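Two grippers, one desk: an afternoon at Flestuveck
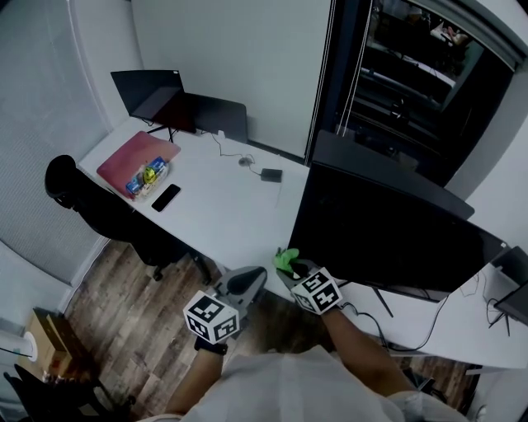

Yi-an Geum would like me to know first off that she did not pick the pads. "The pads came with the jaws. I picked the jaws. If you're going to write about the pads, call somebody else."

So we start with the pads.

Flestuveck has been comparing hand-held grippers since September. The kind you hold like a tool and work with your own wrist and arm, so what gets recorded can go to a robot arm later. Geum runs the comparison. Skarphéðinn Dalsgaard builds whatever she breaks. They share an office and most of an opinion.

Two designs made the final round. Cukel is the older one, wide jaw, soft rounded tip. Son is the newer, narrower, stiffer spring in the trigger. Both are in-house names and neither of them would tell me where the names come from. Dalsgaard: "Cukel was a typo. Next question."

What are you looking for, I ask. Speed?

"No. God no," says Geum. "Speed you get for free once people stop being scared of dropping stuff. I look at regrasps. You pick up a cloth, you don't like how you picked it up, you put it down and pick it up again. Every one of those is a bit of recording I have to decide about. Do I keep it? Does the arm learn to fumble?"

Soft things are where the two designs come apart. Boxes, bottles, anything with a flat side, she says there's hardly any difference and she quit testing them early. Cloth is another matter. Sponges too. Cukel takes a big mouthful and holds on. Son pinches, and a pinch on a cloth is fine right up to when you drag it over the edge of a desk and the rest of it wants to stay behind.

"People love Son for the first ten minutes," Dalsgaard says. "It feels precise. Like tweezers. Then your thumb gets tired." He holds up his thumb. It looks like a thumb.

The trigger spring is his department, he's changed it twice. First version was so light that operators closed the jaws without meaning to, just from holding the handle. Second one overshot the other way. The current one he calls "acceptable", and Geum makes a noise.

Then the markers. Each gripper carries a white cube with black square patterns on the sides, so a camera can work out where the hand is and which way it's tilted. They tried a single flat plate before that. Cheaper, lighter, a lot easier to print.

"Useless," Geum says. "Not useless. Fine if you never turn your hand. But who wipes a desk and never turns their hand? You roll your wrist a little and the plate is edge-on and you've lost the pose. With a cube there's pretty much always a face to look at."

Pretty much?

"There's your own forearm. There's the other gripper. There's the big monitor on the desk, if you reach behind it. I've got recordings where the left hand is gone for 2 seconds and comes back somewhere else like a magic trick."

She throws those out. Dalsgaard would rather fill the gap in with math and keep them. This is evidently an old argument, and they have it again in front of me, quickly, both talking. Her side: a filled gap is a guess and a guess at the moment of contact is worse than nothing. His side: most gaps are in mid-air where a guess is perfectly ok. I think they agree more then they let on.

Numbers, because I asked. The target is 3000 recordings in total across both designs. A good session gives them 100 that are worth keeping. Her best was 126, on Cukel, and she says the cube on the left hand had just been reglued and she was afraid to stop.

Reglued?

"They come off." (Dalsgaard.) "They don't come off anymore." (Also Dalsgaard.) The mount used to be a glued post, now it's screwed. What bothered him more than cubes coming off was cubes coming slightly off, a degree or two of wobble, nothing you'd see by eye. Everything downstream wrong by the same small amount. He now checks them before each session against a jig he made himself and is very proud of. I was shown the jig. I was shown it again on the way out.

Why do all this at ordinary desks? Other groups use a clean bench, black cloth, one object in the middle. Geum did that for a while.

"It works great and then you take the arm to a real desk and there's cables. Mouse cable, power brick, somebody's phone. The arm has never seen a cable in its life. So now we do desks. Whatever's on there stays on there."

Does the clutter favor one gripper? She thinks so, a bit. Son fits in between things. Getting at something next to a monitor stand, with the legs sticking out, Cukel is clumsy and she'll admit it. "I go in sideways. It's ugly. It gets there."

Two hands or one was the other open question. Early sessions were one-handed, half the gear, half the trouble. They went to two on account of cloth again, as folding one-handed is misery. But a second gripper also means a second cube to track, and operators who are right-handed tend to let the left one just hang there. Geum doesn't correct them. Dalsgaard would.

And weight. Neither is heavy on a scale. But you're holding it out in front of you with a bare arm for most of an hour, and it's the wrist that complains. Dalsgaard shaved down the Cukel handle and people stopped mentioning it, which he takes as praise.

So which one wins? I ask it last because I figure they'll dodge.

"Cukel," says Geum, no dodge.

"Cukel with the Son trigger," says Dalsgaard.

"That's not a thing."

"It's on my bench."

It is on his bench, kind of. The handle's apart and there's no spring in it yet. If it goes together it'll be sent out to Drundham, where the arms are, and somebody there will bolt the same jaws on a robot and see if any of those recordings are any good. Geum wants matching pads on both ends, the person's and the arm's, same batch. She says last time they didn't match and she lost a week to it.

Back to the pads, then. "I told you," she says. "Call somebody else."

June 2019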